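2024-06-30
Flodham workshop, drain hose and leak notes 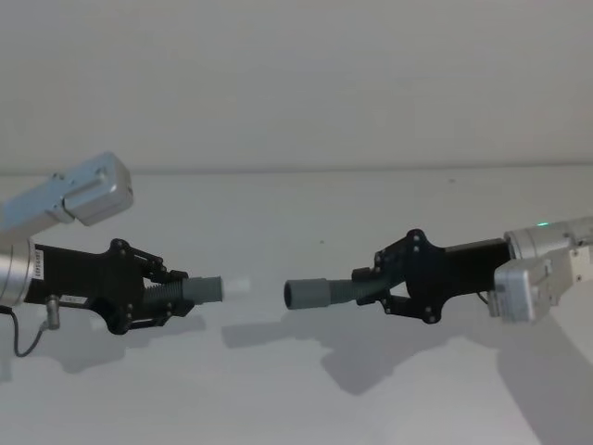
Two lengths of grey corrugated tube, end to end with a small gap.

Went back over the settling tank this morning. The level had dropped again, 8 mm since Friday evening with both valves shut. Evaporation on a covered tank doesn't do that. Dried the outside and dusted the joints with chalk. After an hour there was a dark line under the outlet elbow, on the side facing the wall.

Took the elbow off. The washer was flat on one side and had a crease where it had been nipped. Takumi Kaneko fitted it in October and says it went on dry, which would explain the crease. Replaced it with one from the Sedent box, a thin smear of grease this time, done up by hand and then a quarter turn.

Refilled to the mark. Meter read 533 litres in. Left it two hours and the chalk was still white. I'll check again on the next visit before calling it fixed.

Silt: drew off the bottom layer and weighed it wet, 1,097 g. More than I expected for the time of year. It's finer than the last lot and smells of leaf mould, so I suspect the gutter on the Karunaratne side is feeding in again. The mesh over that downpipe has a tear at one corner. Folded it over and wired it for now — needs a new piece cutting.

The Lollia sand has nearly run out. One part bag left on the bottom shelf, and it's damp, so spread it on the tray before using it in the filter. Don't put it in straight from the bag. It clumps and the water finds a way round the lumps.

Changed the labels on the sample jars. The old ones said inlet and outlet but had been swapped when the shelf was moved, so treat any clarity readings from the last 2 sets with care. I've put a pencil cross beside them in the book and not altered the figures.

To do
Cut mesh for downpipe
Order washers, same size as the elbow
Ask Takumi where the long funnel went
Read level first thing, before anyone opens the inlet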